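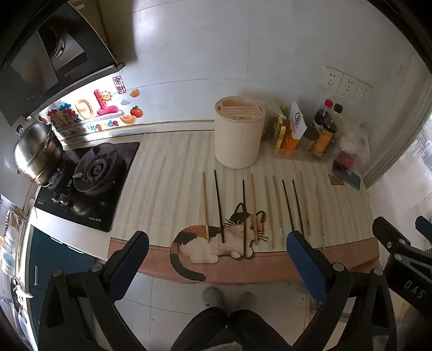 Ten chopsticks on the kitchen mat, six light and four black, with the canister behind them.

Onota handheld teaching grippers: a review after one winter

Posted Nov 24, 2019

I bought a pair of Onota handheld grippers in January to teach a small tabletop arm some kitchen chores. The idea is simple. You hold a gripper in each hand, do the job yourself, and the camera on the gripper records what it sees along with how far the fingers are open. The recordings go into the training software and the arm learns from them. You don't need the arm in the room while you do it, and for me that was the main reason to buy.

Before this I had the Rivas remote control set, where you move a small copy of the arm and the real one follows. I still own it and will compare the two further down.

What you get

The box has two grippers, a charging lead for each, a spare set of finger pads and a printed card with the setup steps. I paid 1417 for the pair, with shipping from the Onham warehouse. The pads are soft enough to hold a thin stick without much force. The linkage had no play in it when new and has very little now.

Setup took me an evening. Most of that went on the calibration step, where you open and close the fingers fully several times and the software sometimes doesn't register the last one. If that happens, restart the program. Repeating the step without a restart never helped.

The chopstick task

My test job is sorting chopsticks: pick them up one at a time and match them into pairs. It is harder than it sounds. A chopstick lying flat on a mat gives the fingers very little to get under, and it rolls if you come in at the wrong angle. Mixed sets are useful because the arm has to tell light wood from black, and some of the wooden ones also differ at the ends, with a pale pattern or a touch of green.

I lay them out in a loose row, all pointing away from the front edge, and change the order and the gaps between runs. My mat has stripes and a printed cat on it. I kept using it, and the arm did fine with sticks lying across the cat once there were enough runs in the set. With a small set it made odd grabs at the stripes.

I recorded 200 runs and threw out 19. Nearly all of the bad ones were my own fault – I moved too fast, or my other hand got between the camera and the stick. The remaining runs trained overnight on an ordinary desktop machine.

Sitting down works better than standing. Your elbows stay low, and your wrists end up nearer to the angles the arm can reach. The first runs I did standing up had wrist positions the arm couldn't copy at all.

Compared with remote control

With the Rivas set you feel the limits of the arm while you work, so you never record a move it can't make. That is a real advantage. It is also slow. One chopstick by remote control took me longer than a whole pair with the grippers, and after half an hour I was tired of it. I can record with the grippers for most of an afternoon.

For jobs where the arm works close to its limits, such as reaching into the back of a cabinet, I would still use remote control. For anything on an open stretch of counter I use the grippers.

Weak points

The grippers are heavy at the front. You notice it in the wrist after the first hour.

The wide view takes in a good deal of the kitchen besides the work. Stove, storage bin, phone, wall stickers, all of it goes into the recording. I haven't found that it hurts the training, but think about it if you share your files.

Battery life is fair. Mine last 144 minutes from full, a little less in a cold room.

Shiny pot lids confuse the position tracking when the light is strong. Moving the lamp fixed most of that.

Support is by email from the Skokivthorpe office. They answered both of my questions within two days, and the second answer solved the problem. The manual needs work, mainly the section on file export – it describes menus that are no longer there.

Verdict

Four out of five. I would buy them again for kitchen and tabletop work. If you have only one hand's worth of tasks to teach, ask for a single gripper. It isn't listed on the site, but they do sell them that way.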